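Manual de montaje y uso del escritorio Gronbridge
Sección 4. El portalápices y la superficie de trabajo

En esta sección se explica cómo colocar el portalápices sobre el tablero blanco y cómo guardar en él los lápices. Antes de empezar, el tablero debe estar puesto sobre la mesa según la sección 3.
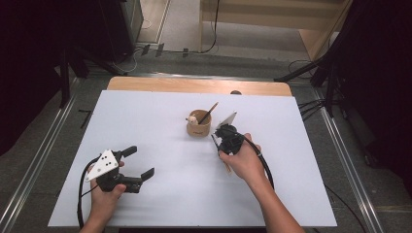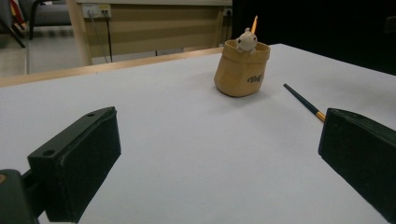
Un portalápices de color tostado con su figurita clara en el borde, sobre la superficie blanca.

Vovthorpe escribió a nuestro servicio de Fadorport que el vaso se le volcaba siempre que metía los lápices por el lado del animalito, y pidió que el manual lo dijera con claridad. Por este motivo se ha cambiado el paso 5 en la presente edición.

4.1 Preparar la superficie

1. Retire del tablero todos los objetos pequeños: gomas, clips, virutas de lápiz.
2. Pase un paño suave, ligeramente húmedo, desde el lado lejano hacia usted. Después pase un paño seco.
3. Espere 8 minutos antes de poner papel encima.

Nota: el grafito deja una sombra gris en las superficies blancas. Si la sombra no sale con el paño, use una goma blanca limpia y frote sin apretar.

PRECAUCIÓN: no utilice alcohol ni productos con cloro. Pueden poner amarillo el tablero.

4.2 Colocar el portalápices

4. Ponga el portalápices de pie, a 30 cm como mínimo del borde más próximo a usted. Si escribe con la mano derecha, es más cómodo tenerlo un poco a la izquierda del papel. Las personas zurdas harán lo contrario.
5. Gire el portalápices hasta que la figurita no quede en el camino de la mano. Los lápices entran siempre por el lado libre.
6. Compruebe con un dedo que no se balancea. Si se balancea, mire si hay una viruta debajo de la base.

4.3 Guardar los lápices

7. Tome el lápiz por el tercio superior, con la punta hacia arriba.
8. Bájelo despacio hasta tocar el fondo. No lo deje caer, la mina se puede romper por dentro y esto no se nota hasta que se afila.
9. Suelte el lápiz y deje que se incline solo contra el borde.

Nota: es normal que un lápiz solo quede inclinado. Con varios lápices se debe repartir el peso en los dos lados.

Nota: los lápices de más de 17 cm hacen menos estable el conjunto. Guárdelos en la bandeja Darko (véase la página 104) o tumbados en un cajón.

PRECAUCIÓN: no levante el portalápices tomándolo por la figurita. Tómelo siempre por el cuerpo, con la mano entera.

4.4 Limpieza del portalápices

10. Saque los lápices y vuelque el portalápices sobre un papel para recoger el polvo de grafito.
11. Limpie el interior con un pincel seco. En los pliegues y alrededor de la figurita utilice un bastoncillo de algodón.
12. No lo sumerja en agua y no lo meta en el lavavajillas.

Si la figurita se ha despegado, no use el portalápices hasta leer el apartado 7.2, Pegado de piezas pequeñas.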